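**1/** Notes on descaling a kettle in a hard water area. We moved the office to Zamholm in February and the tap water there measures 296 mg/l as calcium carbonate. Anything over 180 is usually called hard.

**2/** The scale is mostly calcium carbonate. Heating drives off carbon dioxide, the bicarbonate breaks down, and the solid settles on the hottest surface. In a kettle that is the base plate.

**3/** Citric acid works and has little smell. I use 22 g in a litre of water, warmed but kept well below boiling. At a full boil you can get calcium citrate, a white film that is harder to shift than what you started with.

**4/** Leave it until the fizzing stops. Pour away, rinse, boil one full kettle of plain water and pour that away too.

**5/** Vinegar also works. It takes longer and the kitchen smells of it until the next day. Never mix either one with bleach.

**6/** Interval: every 4 weeks for us, at a dozen boils a day. The Ristura kettle has an exposed mesh filter at the spout that clogs before the base looks bad, so check that first. The Lerico has no filter and simply sheds flakes into the tea.

**7/** Jug filters lower the hardness for a while, then the resin is spent. Test strips will show when. Bottled water in the kettle is an expensive way round it, and some bottled water is as hard as ours. Read the calcium figure on the label.

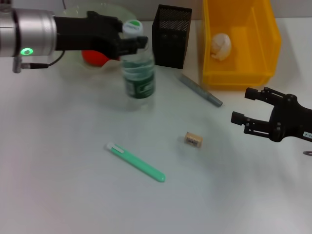 *Page last changed: September 30, 2023*

**8/** Correction to 3: the dose is for powder, anhydrous. If your packet says monohydrate, use slightly more. The difference is under a tenth by weight.

**9/** Strips: dip, shake once, read at the time printed on the tube. Colours keep drifting after that.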